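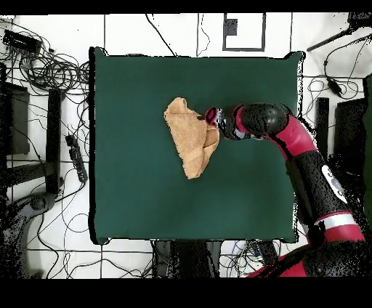 Sunday, kettle on at 4

Second go with the Skotero arm today, the trial kit Dirkent sent up to us at Susville. I meant to write this up properly after the first session and never did, so forgive me if some of it is old news to whoever reads the book next.

We're still on towels. I know the sales sheet makes a great fuss of shirts, but I'd like to see one plain terry towel dealt with before we get ambitious, and the tan one shows up so nicely against the green that I've stuck with it. The start is always the same: towel dropped in a heap, arm comes in from the right and takes hold at the edge. I've grown quite fond of watching it, to be truthful. It has a patient sort of manner.

The grip is the best part of the kit so far. The finger tips are small and they'll take a single fold of terry without gathering up half the towel, provided the approach is low. Come in too high and it pinches the loops and slides off - I did that all morning before I thought to drop the height. Setting is now 2 on the menu, please leave it there.

Less happy about the cabling. Everything Dirkent supplies comes with a lead far longer than it needs, and the floor has suffered for it. If we keep the kit I'll ask for the shorter set, and I'd want some clips as well.

On price: the quote is $1,751 for the arm and gripper, plus $300 for the support plan. The Darwish one we looked at in June was cheaper to buy, but you paid extra for the software and the manual was hard going. Skotero's is readable, with a decent index, and I found the calibration page without swearing.

Still to do:
- same towel, held from the left edge
- two towels, one on top of the other
- ask Dirkent if spare finger tips are covered by the plan
- find the colour chart for the status light, I had it yesterday

Trial has four sessions left on it, so no rush to decide. I'm leaning towards yes, if they'll budge on the support plan.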